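Si vous avez déjà des chutes de bois dans un coin de l'atelier, vous avez de quoi faire vos premiers tampons d'impression ! Je m'y suis mise en août, pendant un séjour à Neltby, et depuis je tamponne tout : torchons, papier cadeau, étiquettes de confiture, la nappe de ma mère (avec son accord). C'est un bonheur de technique, on obtient un motif dès la première heure et on peut passer des années à progresser.

## Ce qu'il faut sous la main

- des petits blocs de bois rectangulaires, bien poncés sur une face
- de la gomme à graver ou du lino souple
- une gouge en V et une gouge en U, pas trop larges
- de la colle contact
- de l'encre textile à l'eau, ou de l'encre de linogravure si vous restez sur papier
- un rouleau encreur et une plaque de verre
- du papier calque et un crayon gras (2B ou plus)

Côté blocs, prenez ce que vous trouvez. Le hêtre est parfait, le pin marche très bien aussi tant qu'il n'y a pas de nœud sur la face collée. Je les aime assez hauts pour que les doigts ne touchent jamais l'encre, et assez étroits pour tenir dans une seule main.
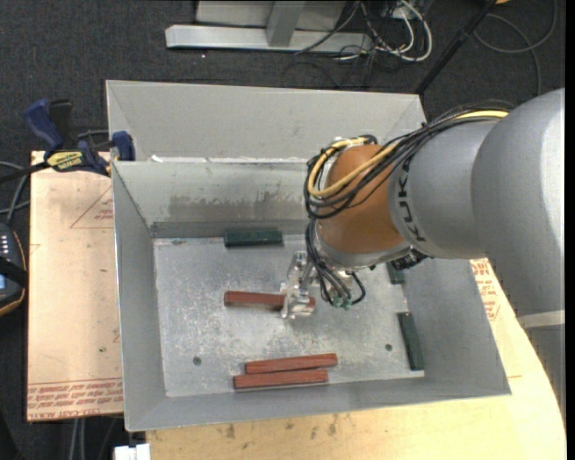 ## Étape 1 : dessiner simple

Vraiment simple ! Une feuille, un poisson, une pomme coupée en deux. Mon premier dessin était un chardon avec toutes ses épines et je l'ai abandonné au tiers. Tracez le contour du bloc sur une feuille, dessinez à l'intérieur, puis noircissez tout ce qui doit imprimer. Si le motif se lit encore à l'autre bout de la pièce, il est bon.

Reportez ensuite au calque : crayon gras sur le calque, calque retourné sur la gomme, et on frotte avec le dos d'une cuillère. Le dessin arrive en miroir sur la gomme, et donc dans le bon sens à l'impression. Pour les lettres, ça change la vie.

## Étape 2 : graver

Commencez par la gouge en V et suivez les contours, côté blanc du trait. Gardez l'outil presque à plat. Dans les courbes, c'est la gomme qui tourne, la main qui tient la gouge bouge à peine. Et l'autre main reste toujours derrière la lame, toujours, même pour « juste un petit copeau ».

Une fois les contours ouverts, videz les grandes zones à la gouge en U. Pas besoin d'aller très profond : 3 mm suffisent largement. Christos Dimitriou, avec qui j'ai partagé une table à Neltby, laisse exprès quelques crêtes dans les fonds. À l'impression elles accrochent un peu d'encre et donnent de petites hachures très vivantes. J'adore, et je le lui ai piqué sans scrupule.

## Étape 3 : monter sur le bloc

Découpez la gomme au cutter en laissant une petite marge, avec des bords légèrement inclinés vers l'extérieur. Encollez les deux faces, attendez le temps indiqué sur le tube, puis posez d'un seul geste. On ne repositionne pas de la colle contact ! Repérez le haut du motif par une flèche au crayon sur le dos du bois.

Glissez le tout sous une pile de dictionnaires et allez boire un café.

## Étape 4 : encrer et imprimer

Étalez une noisette d'encre sur le verre et roulez jusqu'à entendre un petit crépitement régulier. Si ça fait un bruit de ventouse, il y en a trop. Passez le rouleau sur le tampon en couches fines, dans un sens puis dans l'autre.

Pour le tissu, lavez-le d'abord sans adoucissant, repassez-le et tendez-le sur une couverture pliée. Ce matelas souple fait toute la différence. Posez le tampon, appuyez bien droit, comptez jusqu'à 4, relevez sans glisser.

Avant de vous lancer sur la belle pièce, faites des essais de composition à sec : déplacez les blocs, tournez-les d'un quart de tour, laissez du vide entre eux. Un même motif peut donner une frise, un damier ou un joyeux semis.

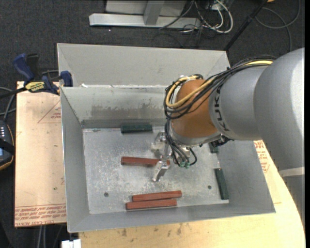 *Cinq blocs de bois : un bon nombre pour une première série.*

## Étape 5 : fixer et nettoyer

Laissez sécher une nuit, puis repassez sur l'envers, fer chaud et sans vapeur, en suivant la notice de votre encre. Les tampons se nettoient avec un chiffon humide et une vieille brosse à dents. Ne les faites pas tremper, le bois gonfle et la colle lâche.

## Si ça coince

**L'impression est pâle au milieu.** La gomme est creusée ou le support trop dur. Ajoutez une épaisseur de tissu dessous.

**Les bords bavent.** Trop d'encre, neuf fois sur dix.

**Un trait a sauté à la gravure.** Gardez-le ! Ou transformez-le en nervure.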